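Keltlow 3 is out, and yes, we're excited!

PLENDIER, Sat 9 March. I've been itching to write this one. Keltlow, our planning software for robot arms that handle clothes and other soft stuff, gets its biggest update yet today, and you can download it right now from the Plendier site.

The big change is the grasp planner (we call it Kinyua in the office, and the name stuck). It takes the view from a wrist camera, guesses where the folds run and picks an approach that keeps the fingers from bunching up the cloth. You used to tune all that by hand, garment by garment. I did it for two years and I don't miss it!
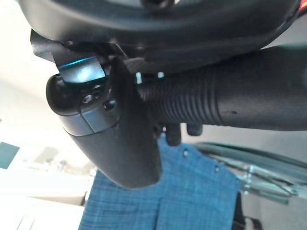
We also rewrote the replay tool, so you can scrub through a failed grasp and see what the planner was thinking at each step. Our test set, Rerkach, now holds 1107 recorded grasps, and 100 of them come free with the download.

Keltlow 3 runs on the same computers as Keltlow 2, and your old config files still load. Folding is next on my list, and I hope to show it in July. Write to the Plendier press desk if you'd like a demo.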